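How to put a building forward for listing

I've now been through this twice, once for a 1930s bus station café and once for our old lido ticket office, and people keep asking me how it's done. So I've written it all down - the boring bits too.

First, check it isn't listed already. Search the National Heritage List for England by postcode, then again by street name, as the pin on the map can be a few doors off. While you're there, look up the conservation area on the council's website and save a copy of the map. 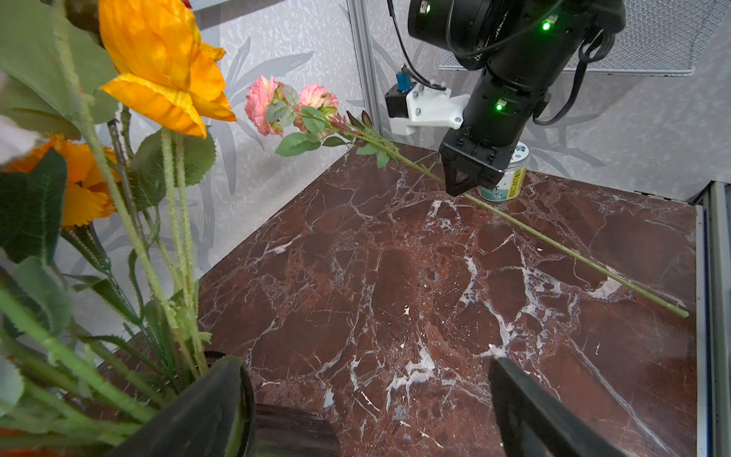
Next, get the history straight. You want the architect, the date and who paid for it. My best find for the café was in the county record office, where Rhona Pollock dug out the original drawings, all 24 sheets of them! Old trade directories are good too, and so is anyone who used to work there. Write down where each fact came from as you go (I didn't the first time, and lost a whole weekend in March going back over it).
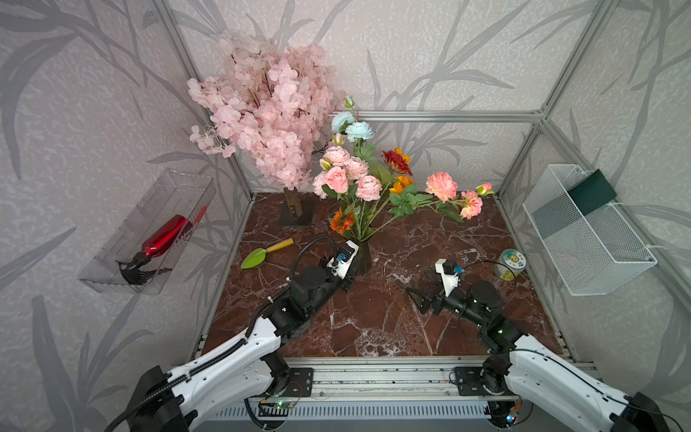 Interiors matter far more than I'd expected. Original doors, counters, tiling and stair rails can all help your case, so ask the owner nicely if you can have a look round. Make a note of later additions as well, and be fair about them. Leafy grey wallpaper like this, or a clear plastic tray fixed to the wall as a shelf, would go on my "later" list until I'd found something to say otherwise. Marble is worth a proper look, veins, cracks and all, and a line in your notes about its colour and condition.

Then write your case. Keep it plain. Say what's special about the building, what survives, and how it compares with others of its type. I kept mine to four pages and Kinga Takács read it through for spelling, bless her.
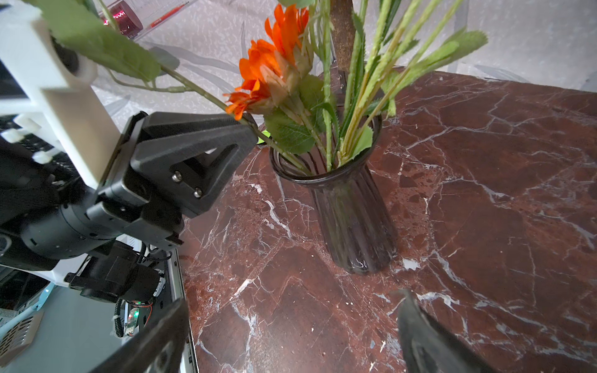 Photographs go in with the form, inside and out, with dates. Get every side of the building you can reach from public land, and label them by compass direction, so "north front" and not "the side by the bins".

After you've sent it off, you wait. The owner and the council normally get a chance to comment, so I'd always tell the owner beforehand - a letter out of the blue puts people's backs up. If it's turned down, read the report carefully and ask the council about its local list.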